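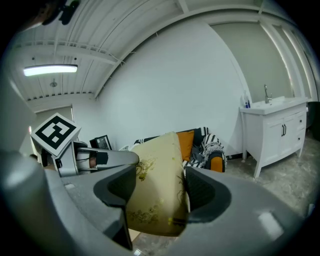 Aula 3 - Montar a garra de mão na oficina partilhada

Imprimir esta página | Enviar por e-mail

Bem-vindos de volta! Hoje deixamos de lado a teoria e passamos para a bancada, que é onde o projeto Cirkley ganha graça (e onde os parafusos pequenos têm o mau hábito de fugir para debaixo do sofá). Quem faltou à aula anterior pode pedir os apontamentos à Samina Tarar, que os tem todos em ordem.

Os dois dedos têm a face interior escavada, e vale a pena perceber porquê. Uma caixa segura de lado, um pouco inclinada, procura apoio nos rebordos, e se um dedo estiver mais alto do que o outro a caixa roda. Antes de apertar de vez, experimentem fechar e abrir a garra 5 vezes, com calma, e vejam se os dedos chegam ao mesmo tempo.

O cubo com o marcador vai em cima do conjunto metálico, bem firme. Se abanar, a posição lida abana com ele - e depois passamos a tarde à procura de um erro no programa!

Para os pulsos usamos a mesma ideia, um cubo em cada um. Apertem a fita sem cortar a circulação, por favor, e deixem folga no cabo para poderem dobrar o cotovelo à vontade.

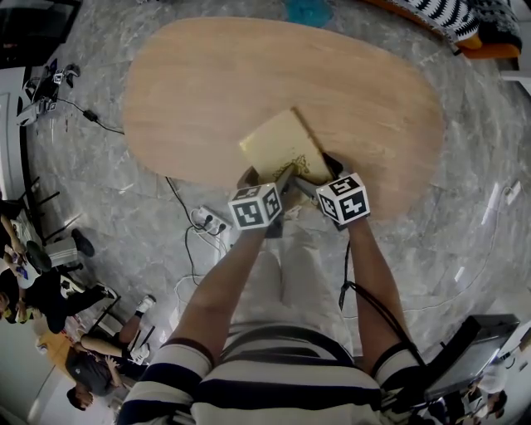
Fig. 2 - Cubos marcadores nos dois pulsos, trabalho à mesa.

Para a próxima aula, tragam uma gravação curta, com quase 1.000 leituras de posição, e uma nota sobre o que correu mal.

Este site usa cookies. Ao continuar, aceita a sua utilização.

Contacto | © Oficina Nistirport | Voltar ao topo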